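Solenstead Pair Kit review: two small arms, one green cloth and a lot of tape

7 min read

By Wumpini Nartey

The Solenstead arrives as a carton of blue 3D-printed parts, a bag of black servos and a manual that assumes you've built one before. I hadn't. The first arm took me a weekend. The second took an evening, which says something about the manual and not much about me.

At $499 for the pair, it's the cheapest way I've found to get two arms working on the same table. My standard of comparison is the single Leblanc arm I've been using since August, which costs a good deal more and behaves like it knows. The question was whether two modest arms could beat one decent one at laundry, the only job anyone in my house has ever asked a robot to do.

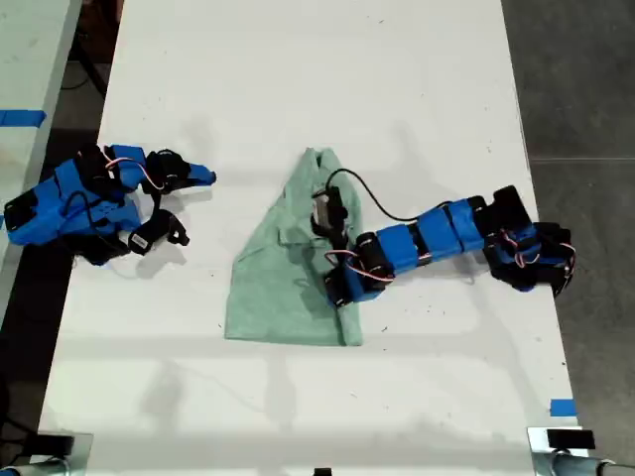

Both arms at the table, with the right-hand jaws on the cloth.

Fabric is where the Solenstead does its best work. The jaws are narrow enough to get hold of a single layer, and having a second arm to pin the far side saves a lot of chasing. Over a run of 30 folds it finished most of them to a standard I'd accept from a teenager. The Leblanc, working solo, tends to drag the whole bundle toward itself like a dog with a blanket.

The grumbles are mostly in the wiring. The twisted red-and-white servo leads stand up in loops wherever you'd rather they didn't, and the manual's advice on routing them is a drawing of an arm with no cables. Clamp everything down, too. These things are light, and an enthusiastic shoulder move will send an unclamped base for a walk.

Then there's grip. Bare plastic fingers have the holding power of a wet bar of soap, and small hard objects shoot out sideways. Kundarbridge sells a set of rubber tips that should fit, but they were on back order, so I went to the paint aisle. Painter's tape, wrapped in a few layers, is ugly and improves matters more than it has any right to. It also tears at the base of the finger and needs redoing more often than I'd like.

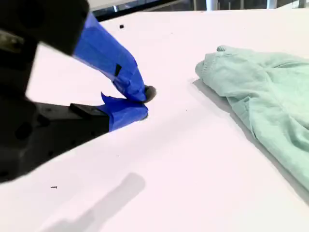 Software and the verdict

The controller software is called Sindville, and it's fine once it's running. Calibration has to be repeated every time you unplug an arm, and the colour scheme for joint warnings runs from orange to slightly different orange. I'd like a proper log export as well.

Buy it if you want to learn two-armed handling on a budget and you own a screwdriver you're fond of. If you mostly pick up small hard parts, save for the Leblanc. I'm keeping the Solenstead on the bench and will update this when the rubber tips ship.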